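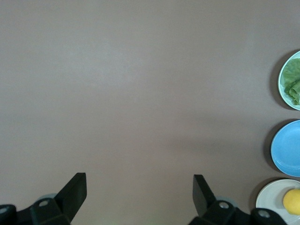 How long does a lettuce keep once it's been picked?

Five days in the bottom of the fridge if you wrap it in a damp tea towel, and rather less if you leave it in the bag and forget you own it.

Search the newsletter Enter a word Go

FROM THE LUNCH TABLE

It is May, and the lettuces at Hotley have all come ready in the same week, as they do every year, and as we promise each other every year they won't. Rok Kovačević sowed a short row every fortnight this time, which was meant to spread things out. The cold spring held the early ones back, the warm spell hurried the later ones along, and they met in the middle. If you have a plot, you have lettuce. If you have a neighbour with a plot, you probably have lettuce too, left on the step after dark.

So the shared lunch is going to be salad. We have looked at other ways of putting it and there aren't any. People who were at last year's will remember the lettuce soup, and Rok has asked me to say that he has lost the recipe. I have asked him to keep it lost.

The dressing will be Gualtiero Gatti's, and it is lemon, oil and salt. He was asked for quantities for the newsletter and said you taste it and then you know. Pressed, he gave us the juice of one lemon to three times as much oil, shaken in a jar with the lid on (he was firm about the lid, and has a shirt that explains why). Dress the leaves at the last possible moment and use your hands. Anyone who wants salad cream should bring their own and sit at the Widdale end, where they are more broad-minded.

A word about washing. Two changes of cold water, please, and a proper look in the folds. Soft, curly lettuce gives a slug a great many places to sit, and last year one of them got as far as the vicar. Dry the leaves well or the dressing slides straight off and you end up with a puddle and an opinion of Gualtiero he doesn't deserve.

Plates. The hall's white ones have gone the way of all hall plates, into kitchens up and down the lane, and if you have any we would love them back with no questions asked. In the meantime please bring one each, any colour. Mixed plates look more cheerful anyway, and you stand some chance of going home with your own. Mrs Dhillon would like it known that the blue one she took away last time is still on her draining board, and she doesn't care for it.

Food goes out at noon. Bread is being seen to, and so is cheese. Puddings would be welcome from anybody, provided there is no lettuce in them. Rok has been spoken to.

Spare lettuces will be in the crate by the gate afterwards. Take two.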